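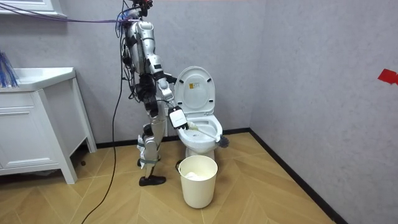
Open day at the Dilluvholm airfield

We drove out in December for the Clunero open day. Clunero imports the Rana, a high-wing ultralight with 2 seats, and puts the kits together in a shed beside the grass strip.

Uwe Mühlbauer took us through the wing jigs first. Ribs are pressed on site and riveted to an aluminium spar. The tour kept to groups of 5, so there was a wait at the door.

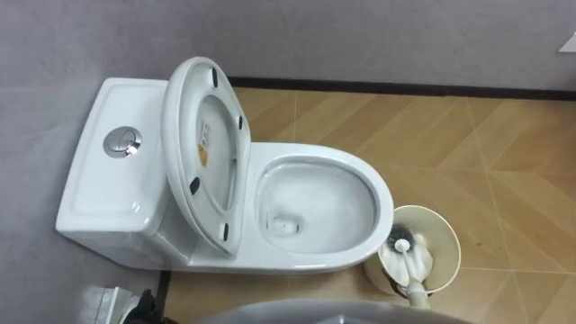
Dual-flush button on top of the tank

The Pustell engine was running on a stand outside. Overhaul is due at 1000 hours, with a gearbox check every 200.
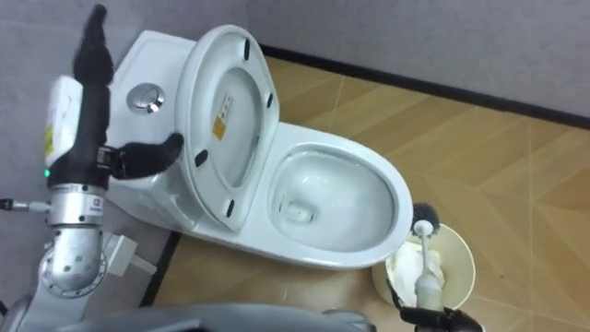

Photo: Clunero

Demo flights started after lunch – circuits only, as the crosswind was picking up. I went up in the grey Rana and found the rudder heavier than expected.

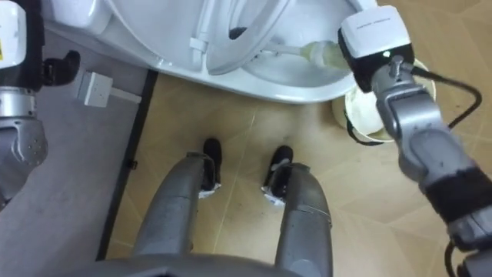

The stick was light by comparison, and the flare needed very little back pressure. Kit prices are on the sheet at the front desk.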